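Tirkent Court Residents' Association
Minutes of the July meeting, held in the ground floor lounge, 7.15pm

Present: 17 flats represented, plus the managing agent (Wonetti) for items 3 to 5. Apologies from four flats, list with the secretary. Quorum OK.

1. Minutes of last meeting
Agreed, one correction. Item 6 should say the rear gate, not the side gate. The side gate is fine.

2. Matters arising
Bike store: new lock fitted. Old keys do not work, stop trying them, one has already been snapped off in the barrel. New keys from the agent, deposit payable.
Window cleaning: came, did the front, did not do the back. Agent to chase. Not paying the full bill until the back is done.
Moss on the north steps: still there. Carried over again.
Notice board: the glass is stuck. Someone to bring a screwdriver.

3. Shared kitchen, ground floor
Long item. The kitchen is used by the lunch club, the toddler group and anybody who books the lounge, and the complaints are the same as in spring. Food left in the fridge without a name on. Milk well out of date. Fridge door left open overnight at least once, everything in it had to be thrown, lunch club out of pocket. 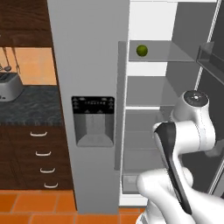 Lunch club asked for a shelf of their own. Toddler group said fine so long as they keep the door racks. Flat 22 said lounge bookers need somewhere too, even if it's only for a cake. Some back and forth. Agreed in the end:
- top shelf lunch club
- middle shelf whoever has booked the lounge
- bottom shelf and door racks toddler group
- anything with no name and date on it goes in the bin at the weekly clean, no arguments afterwards

Labels and a pen to be left in the kitchen drawer. The pen will walk. Buy several.

Door alarm suggested, the stick-on sort that beeps. Mixed views, flat above the kitchen not keen on beeping at night. Agreed to try it for a month and see. Agent says it can go through petty cash if under £30.

Also raised: worktop to be wiped down after use, not just the sink side. Tea towels taken home and not returned. Booking form to say kitchen must be left as found, and deposit kept back if it isn't. Agent to reword the form. Proposed, seconded, carried, one against (thinks the deposit is too high already).

4. Service charge and accounts
Agent circulated the half year figures on the night. Several people said they should have had them before the meeting so there was time to read them. Agent apologised, will send at least a week ahead in future.

Main points:
Electricity for common parts up again. Landing lights on all day on two floors, sensor thought to be faulty. Agent to get it looked at.
Insurance renewed with same broker. Question about whether other quotes had been got. Agent thinks so, will confirm in writing.
Reserve fund: a question whether there's enough in it for the roof. Short answer no, see item 5.
Query about a line called "sundries". Agent did not have the breakdown. To be sent round.

Accounts noted, not approved. Back next time with the sundries explained.

5. Roof and gutters
Survey done by Bae. Full report with the agent, anybody can ask for a copy. Flat roof over the east wing has come to the end of its life, patching no longer worth doing. Pitched roof ok apart from slipped tiles and the flashing by the chimney. Gutters blocked on the car park side, which explains the damp in the stairwell, or most of it.

Agent suggests doing it in 2 stages. Gutters and tiles this autumn out of reserves, east wing next spring with a levy. No firm figure for the levy yet. People understandably not happy to agree to somthing with no number on it. Agreed:
a) go ahead with gutters and tiles
b) agent to get three quotes for the east wing
c) no levy until the quotes have been seen at a meeting

Asked if the scaffold could go up once and do both jobs. Agent thinks not, but will ask the contractors.

Top floor flats asked about satellite dishes, whether they have to come down for the work. Yes on the east side. Owners will get a letter. Dishes put up without permission won't be put back at the association's cost.

Agent left after this item. Thanked for coming.

6. Parking
Same van in the visitor bays again. Not a visitor. Letter has been sent, second letter to go. A few people want a clamping firm in, most don't, the last place one person lived had one and it clamped the residents. Left for now.

Permits: old green ones run out at the end of the summer, new ones through letterboxes. One per flat. Second permit on request if there's space, first come first served.

Disabled bay needs repainting. You can hardly see it. Get it done with the gutters if the contractor will do a small job on the side, otherwise quote separately.

7. Bins and recycling
Council has changed the collection for cardboard. Flatten boxes. Large boxes jammed in the chute on the second floor again, took about an hour to clear.
Food waste caddies: more flats want one than we've got. Ask the council for more.
Foxes. Lids down please.
Mattress left by the bin store. Collection has been booked and will be charged to the flat if we find out which one, to everybody if we don't. 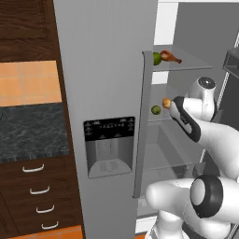 8. Garden
Pots by the front door doing well, thanks to those watering. Hose has split near the tap, new one needed. Back bed has been cleared and is ready for bulbs. Suggestions for what to plant by next meeting, nothing that needs much looking after.
The bench: one slat gone, do not sit at the left hand end.
Request for a washing line at the back. The lease says no washing visible from the road. It wouldn't be visible from the road. Check with agent.
Hedge to be left until the birds have finished with it. Agreed without discussion for once.

9. Summer social
Late afternoon on the grass if dry, lounge if not. Everybody bring a plate. Barbecue: only on the paving, only the one, well away from the windows this year. Music off by 9pm. Zorkano, the café on the corner, have offered to lend cups and a tea urn. Urn to go back clean the next morning.
Need tables. Lunch club has four that fold, one with a dodgy leg.
Notice to go up when the notice board can be opened (see item 2).

10. Any other business
Front door closing too hard, shakes the wall in the flat next to it. Adjust the closer.
Cold callers getting in by pressing all the buzzers. Don't let anyone in you aren't expecting.
Lift: the voice is announcing the wrong floor going down. Reported, engineer due.
Parcels left in the lobby. At your own risk. Shelf suggested, fire regs probably say no, ask.
Piano in the lounge: who does it belong to. Not known. Two offers to take it, both from people who'd need to measure up first. Ask in the newsletter before doing anything.
Complaint about minutes going out late. Noted, will try.

11. Actions
Agent: window cleaner, booking form, insurance quotes, sundries breakdown, landing light sensor, roof quotes, scaffold question, washing line, door closer
Secretary: second letter re van, newsletter item re piano, food caddies
Lunch club: labels, pens, door alarm
Garden group: hose, bench slat, bulb ideas
Anyone with a screwdriver: notice board

Meeting closed 9.20pm. Next meeting September, same room, same time. Items for the agenda to the secretary a week before, in writing please and not through the letterbox on the back of an envelope.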